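Phone locator update, quick one

Ok so a few people asked what happened with the locator tag thing I was moaning about in November. Short version, still using it. Longer version below, typing this before work so excuse the mess.

The app is Tronura. You pair a tag, stick it on your keys or whatever, and it pings when you walk off without it. Good idea. The out of the box settings though – terrible. First day I got 36 alerts, most of them from my own kitchen. Turned the range sensitivity down to 6 and it calmed right down.

Battery is fine. Nearly 197 hours on the first charge, which I did write down becuase I'm like that.
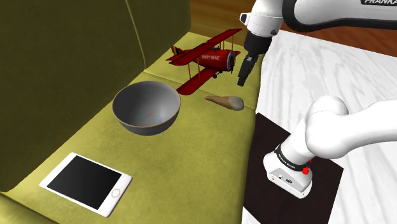
Red biplane on the sofa, EASY MAC on the side.

What still bugs me is the location history. It keeps everything unless you go in and switch it off, three menus deep. Mine had 1004 entries saved before I noticed. All deleted now. Shiyu Wan messaged to say there's an auto delete option in the newer version, under Privacy, then Storage. Havent found it on mine yet. Might be a phased rollout thing.

Also the family sharing. Works, but everybody needs their own login and my mom gave up at the password step. Will try again when I'm over in Erkham.

Would I buy it again? Probably. Cheaper than new keys. Anyway, bus.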